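About Us

Unik packs small goods into zip-top bags for people who sell, mail or hand out things in small numbers. Our packing room is in Trarodton, on the ground floor of the old Drandine building. Customers bring us their items in boxes, and we return them bagged, closed and ready for the shelf or the mailbox.

The company was started by Elsa Tangen and Tapio Tikkanen. Elsa had been running a mail-order candy and party favor business from home and was spending most of her evenings filling bags. Tapio had worked in shipping and had a spare room with good tables. The first order they took together was 659 favor bags for a local store, Zhong, which is still a customer.

What We Pack

Most of our work is mixed bags: wrapped candy, craft pieces, seed packets, sample sizes, small parts with a folded instruction sheet. We do not pack loose powders, liquids or anything that has to be kept cold. If you aren't sure whether your item is suitable, send us a few pieces and we'll try them in a bag before quoting. 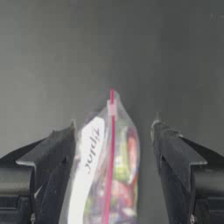 We keep to clear bags wherever we can. Store owners like to see what they are getting, and a clear bag makes a wrong item easy to spot before it goes in the carton. Customers can supply their own bags or have us order them. Please tell us the size you want at the start, as changing it midway means repacking everything already finished.

How an Order Works

The minimum order is 30 bags. Send a list of what goes in each one, and Aigars Urbonaitė will write back with a price and a packing date. We make up 3 sample bags for you to approve. Larger items go in first and paper goes flat against one side, unless your list says otherwise. A bag that bulges at the zipper gets opened and repacked.

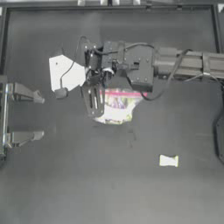 Zip-top bag with mixed contents, on the work surface

Finished bags are counted into cartons and labeled with your order number. Most orders are ready in 5 working days. Holiday orders take longer, and February fills up early with Valentine's bags, so write to us well ahead if you need something then.

Our People

Elsa handles new customers and samples. Tapio looks after the room, supplies and deliveries. Aigars does quotes and scheduling. Santeri Karppinen and Onni Räsänen do the packing and checking, and either of them can answer questions about an order in progress.
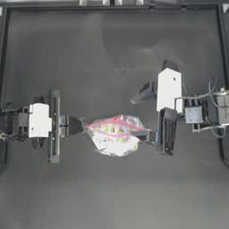 Clear bag with a red zipper seal, small green items inside

Visits are by appointment. Parking is behind the building, and the side door is the one to use for drop-offs. Ring the bell and wait, as it can take a minute to get to the door.

Page last updated January 15, 2023.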